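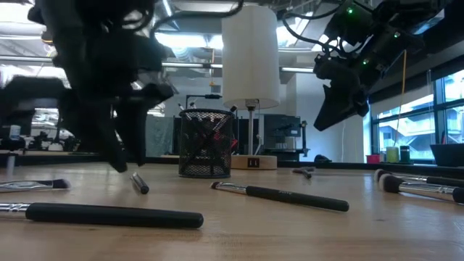
**Trutia** is a task-sequencing and grasp-planning package for two-arm tabletop manipulators. It takes a list of detected objects and a goal arrangement, and returns an ordered series of pick and place actions with an arm assigned to each. A typical input is a tidying problem such as makeup brushes scattered on a wooden table near a wire-mesh pencil cup, where each brush has to be matched to a grasp point on its handle and a collision-free path to the container. Slender parts of this kind are awkward for general grasp planners, as the long axis has to be estimated before the fingers can be aligned across it.

## History

Trutia was started by Saulius Urbonaitė and Zeyu Yuan as a replacement for the scripted sequences used in Skavov, an earlier controller. The first version handled one arm and assumed that all objects lay flat. Two-arm support was added by Margus Org, who also moved the configuration format from code to plain text files.

## Architecture

The package has three processes that exchange messages over a local bus.

### Perception

The perception process, named Perard, fits a line segment and a width profile to each segmented object. The wider end is labeled the head and the narrower end the tail, although the labels can be swapped in the task file. Objects with a confidence below the set threshold are kept in the scene as obstacles but are not offered for grasping.

### Planning

The planner samples up to 500 grasp candidates per object and discards those that would bring a finger below the table plane. The remainder are scored on distance from the tail, wrist rotation and clearance from neighboring objects. Arm assignment is solved after scoring - an object within reach of both arms goes to the one with the shorter joint path.

Insertion into a container is treated as a separate action. It requires a reorientation step, and the planner reserves the space above the container for one arm at a time.

### Control

The control process follows the planned path and checks for new perception data every 17 milliseconds. If an object has moved beyond tolerance, the current action is dropped and the planner is called again from the present arm position.

## Limitations

Crossed handles are often merged into a single object. Reflective metal may also shorten the fitted segment, which shifts the grasp point toward the tail. Valdis Mets described a partial fix using a second view, available in the Kourkoulas branch but off by default.

## See also

- Motion planning
- Pose estimation
- Bin picking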